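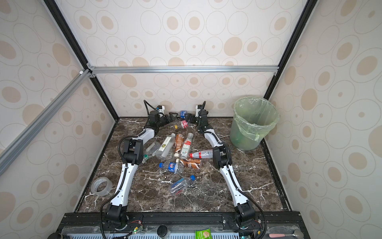 Drink bottles waiting to be sorted, with the bin at the back.

Where Does an Empty Bottle Go?

You finish your drink. You put the bottle down. As far as you're concerned, the bottle's life is over and it can look after itself from now on. Grown-ups have noticed this about you.

The bottle has other plans. Most drink bottles are made of a plastic called PET, and PET can be melted and used again. First, though, somebody has to pick the thing up. At the Nimholm depot in Imdale, 2,795 bottles came in during September, and not one of them walked. 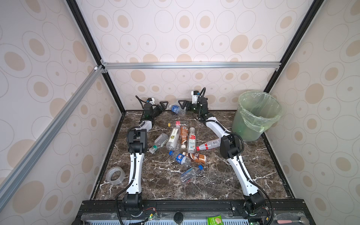 Sorting is the next job. A bottle is often made of 2 kinds of plastic, one for the body and another for the cap. Caps are small and enjoy rolling under the fridge, so check with your council whether they want them left on or taken off. Different places have different rules, and they're all quite firm about them.

Labels are less trouble. A recycling plant can usually wash them off, so you needn't sit there peeling with your fingernails (unless it's maths time, when peeling labels becomes strangely interesting).

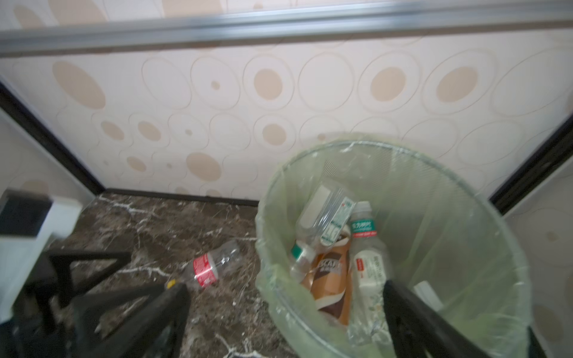

Now for the fun part, squashing. An empty bottle is mostly air, and air takes up a lot of room in a bin. Tip out the dregs, give the bottle a good squeeze and it'll fit in a much smaller space. Some depots want bottles whole so a machine can read the label, though. Ask before you stomp. 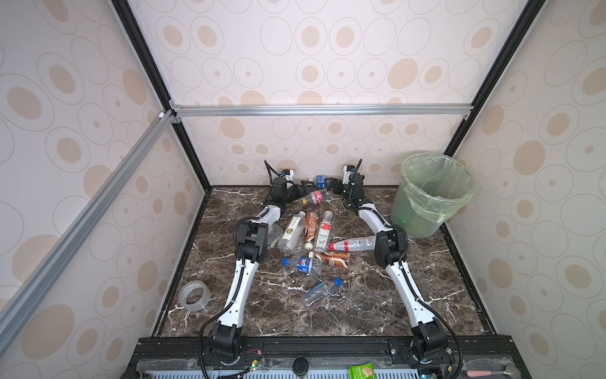
After that, bottles are pressed into bales, chopped into flakes, washed and melted. The flakes might become a new bottle, a lunch box or the fuzzy stuff in a jumper. You could be wearing somebody's old iced tea.

Try it at home: collect your family's empties for a week and sort them by colour. Rinse them first. Old milk has a smell you'll remember when you're 60.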